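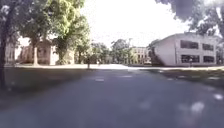 Filed under: List archive / Home heating and windows

Hello all,

I am answering the message about secondary glazing in older buildings, because I did the same work in April and I still have the notes. English is not my first language, so please ask again if some part is not clear. I will put my answers after the parts of the original message, as the list rules want.

> We rent two rooms in a building from before the war. The windows
> are single glass in wooden frames and the landlord in Pleminstead
> does not allow us to replace them. I have read about panels which
> you fix on the inside with a magnetic strip. Does anyone on the
> list have them for more than one winter? Are they worth the money,
> or should I just buy thick curtains?

I have not had mine for more than one winter, so on this point I can not help you. The first cold weeks are still to come. But in April we had several nights with frost, and I wrote down the temperature in the bedroom each morning, first without the panel and then with it. The difference was smaller than the seller promises and larger than I expected myself. What I noticed more was the draft. Before, I could hold a candle near the lower corner of the window and the flame would lie down. Now it stands almost straight.

About the curtains: buy them also. They do a different job. A heavy curtain helps you in the evening, when you close it, but in the day you want the light and then the curtain does nothing. Please check that it does not hang over the radiator. Mine did, for years, and I was heating the space between the curtain and the glass.

> Plekico sells a kit and Vokard sells only the sheets, so you must
> buy the strip somewhere else. The kit is much more expensive. Is
> there a real difference in the material?

I used the Vokard sheets and I bought the magnetic strip from Riis. The sheets are acrylic, 3 mm thick. I held a sample from the Plekico kit next to mine in the shop, and with my eyes and fingers I could not find a difference, but I am not an engineer. With the kit you pay for the cutting. They cut to your measures and you only have to press it on the wall. If you have no good saw and no large table, maybe this is worth it to you. I cut my sheets on the kitchen floor on top of an old blanket, and I broke one of them because I hurried. After that the price difference was not so big anymore.

A word about measuring. Measure the width in at least three places, at the top, in the middle and at the bottom, and then do the same for the height. In an old building the opening is never square. My first measure in the middle was 500 mm and at the bottom it was 503 mm. Such a small thing, you would think, but the strip needs a flat surface everywhere or the air finds the way. Write the numbers on a drawing and not on a loose list. I mixed up left and right one time with the list.

> My other worry is how it looks from the street. The landlord is
> strict about the front of the house.

The look from outside depends a lot on what kind of window you have. A big single pane shows every wave in the plastic behind it, and this can look cheap. With a window which is divided in smaller panes it is much less, as the eye is busy with the bars, and in strong sun the glass gives back mostly the sky anyway. You can see it on the tall beige building on the right side of my second picture – the window there has a dark frame and several panes, and what you get from the path is pale blue and some bits of leaves. So I would say, go out at midday and look at your own windows from the sidewalk before you worry too much. In the evening with the lamp on it is another matter, and then I would close the curtain.

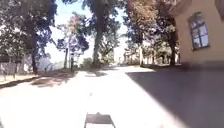
> Last question, what about condensation? A colleague told me that
> water collects between the two layers and the wood will rot.

This is the serious question, in my opinion. It can happen. If warm air from the room leaks past the panel, it meets the cold glass and you get water there, where you can not wipe it. So the inside panel must be the tight one, and the old window can leak a little to the outside. Many people do it in the opposite way: they fill all the gaps of the old window with foam and then they put the panel on badly. I left the old frame as it was, except for one loose pane where the putty had fallen out, and this I repaired first.

Two more things that helped me:

Put the panel on when it is dry and cool outside. The air which you close in between should be dry from the beginning. I did the first window after cooking soup and I had to take the panel off again the next morning.

Clean the outside window on its inner side very well before you close it. I used plain water with a little vinegar and I let it dry overnight. Every fingerprint which stays there you will look at until spring.

For the acrylic itself, no vinegar and no glass cleaner, only a soft cloth and warm water with a drop of dish soap. It scratches very easily. Leave the protective film on both sides until the last moment – on the side to the room I even left it for one day more, while I painted the edge where the steel strip is glued. The glue of the Riis strip wants 20 hours before you hang any weight on it, so it is written on the roll, and I would respect this. On the wall side I sanded the old gloss paint a little, or else the strip comes off together with the paint. This happened in one corner and I had to do it again with fresh paint.

If your landlord wants something in writing, I can look for the short letter I sent to mine. It says that nothing is screwed into the frame, that the panels come off in one minute, and that I will repaint the edge when I move out. He agreed without any discussion, but he is an easy man and yours is maybe different.

One thing I did not solve is the bathroom. The window there is small and must be opened every day, and taking a magnetic panel on and off each morning becomes boring quickly. If somebody on the list has a hinge or a sliding rail which works with thin acrylic and does not cost more than the window, I would like to read about it.

Kind regards from a reader who mostly stays quiet here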